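Home Meetings Minutes Members Contact

Gurnena Textile Care Working Group
Minutes of the December meeting

Present: Evelien De Graaf (chair), Hilde Dierckx (minutes), delegates from Atden, Nuvau and Wouters.

The meeting opened at 4 p.m. The minutes of the previous meeting were approved with one correction: under item 2, "rinse temperature" should read "rinse time."

1. Label wording. Atden tabled a revised text for the care label on pile fabrics. The phrase "wash gentle" is replaced by "wash on gentle cycle, cold." Nuvau asked that the drying line stay separate from the washing line. Agreed. Wouters will check that both lines fit the existing label width.

2. Detergent dosing. Results from the 300-gram load were circulated. Residue after a single rinse was above the limit in 2 samples, both from the Nuvau set. H. Dierckx noted that the dosing cup had been replaced between runs and that the readings may not be comparable. The runs will be repeated with the original cup. 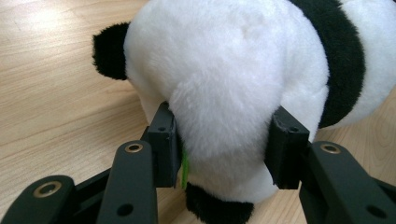 3. Drying of filled articles. The group discussed whether filled articles can stay under the general drying guideline. E. De Graaf proposed a separate clause, as the outer fabric can feel dry while the filling still holds water. Dense, fluffy fur such as the panda's white areas would come under the long-pile heading, with air drying as the default and brushing once dry. Atden preferred a low-heat option with a limit of roughly 15 minutes per cycle. No agreement was reached – both versions go into the next draft in square brackets.

4. Colorfastness. Wouters reported that the gray scale cards are out of date and need to be reordered. Testing of dark trims next to white fabric is on hold until they arrive.

Actions
Wouters: label width check; order gray scale cards.
Nuvau: repeat dosing runs.
H. Dierckx: circulate draft with both drying clauses.

Next meeting: to be set by e-mail. Atden will host.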